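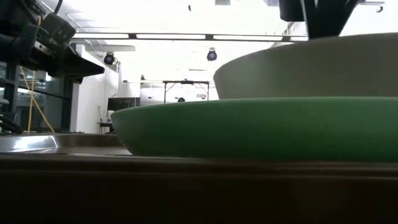

Bench notebook, cell 2, January 2018

Went through the draft handling rules from Sillorbridge again before starting on bowls. Forty clauses, and I'd keep maybe a third of them. Writing down what I think while I still remember, because the reply is due and I'd sooner argue from notes than from mood.

Clause 4, clearance over the rim. The draft wants a hover of 30 mm above the highest edge before any descent. Fine for a single bowl. It says nothing about a second bowl right up against the first, where the highest edge might belong to the one you aren't picking. Is the 30 mm from the target or from whatever is tallest in reach? I read it one way, night shift reads it the other, and both of us can sign the sheet with a clear conscience. That's a bad rule. Suggested wording: measure from the tallest object within one gripper width of the path.

Clause 7, neighbouring objects. "Adjacent items shall not influence the grasp." I don't know what this means and I doubt whoever wrote it does either. Today's layout has the green bowl in front, the pale grey one behind it and the metal tray off to the left with its lip nearly at the green bowl. Of course they influence the grasp. If they mean don't touch them, say don't touch them.

Clause 11, reflective surfaces. They want anything shiny taken off the bench before a run. I'm against it. The tray throws back white patches from the overhead lights and I'd like to know what that does to the depth reading, and we won't learn that by hiding it. Kitchens have trays. If the rule is there so the pass rate looks better, it should be in the sales brochure.

Clause 12, lighting. "Normal room lighting." Our ceiling is very bright and I would not call it normal. Give a lux figure or drop the clause.

Clause 19, cables. One of the few I agree with. No loose loops inside the swept volume, checked by eye before power-on. We have a yellow one hanging in a slack loop off the equipment on the left and a black one curving across lower down. Need to measure both against the swept volume before I tick the box. Ticking it from memory is how this sheet became worthless last October.

Clause 23, stop test. Draft says once per shift. The Flekano manual says before each program change. Take the stricter one. I know it's slow.

Clause 30, logging. The Plotero template has 68 fields. I have filled in all 68 exactly twice. The other times I filled in the ones that mattered and put a dash in the rest, and so does everyone. Cut it to the fields somebody reads.

Also: the draft leans on the Cabanatuan trial, 556 picks with no dropped item, as proof that the rules work. There is no comparison run without the rules. There's no list of what was picked either. If it was all one bowl alone on a table I could get that number with the rule book left in a drawer.

To do
- measure bowl rims, both, and write them on the layout card
- swept volume check, yellow and black cables
- ask for the Cabanatuan object list (second time)
- redraft 4 and 7, strike 12 unless they come back with a figure
- run with tray and without, same program, same hover height

No results to record yet. Program name for the first run is still blank on the sheet, fill in before signing.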